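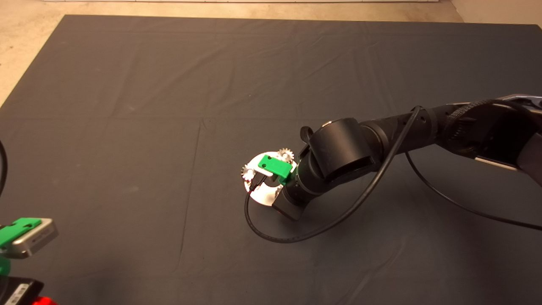

Torkden Heavy Table Cover

The Torkden is a plain woven cover for workshop and repair tables. Ostport sells it cut to length from the roll, with the edges hemmed before it leaves us. It suits clock repair, model making, sewing machine servicing and any job where small parts tend to roll.

Weight: 428 g per square metre
Shrinkage: allow 16 mm per metre on the first wash
Minimum order: one metre

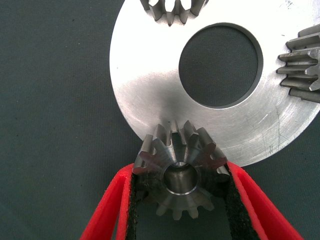 Colour is worth some thought before you order. The range is kept to dark, quiet shades, and dye lots vary a little, so order matching covers together. Bare metal is easy to pick out on a dark weave, as with the toothed gears and the smooth disc here, though a strong lamp will still glare off a polished face. For black parts, ask for the Fortin cover, made in a light oatmeal.

Wash at 20 degrees and dry flat. Oil should be blotted before washing - rubbing pushes it further in. 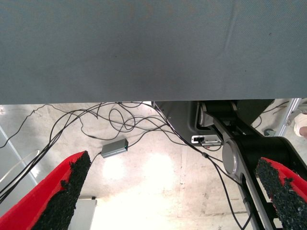

Do not tumble dry, as the hem will pucker. Orders over 100 metres are sent on a pallet from our Mellunari store.

Comments

benchend: Had mine since last September. Hem still sound, one oil stain that won't shift.

Pollyw: Is it thick enough to use without a pad underneath?

benchend: I do, but my table top is fairly soft anyway.

Contact Ostport | © Ostport 2023 | Back to top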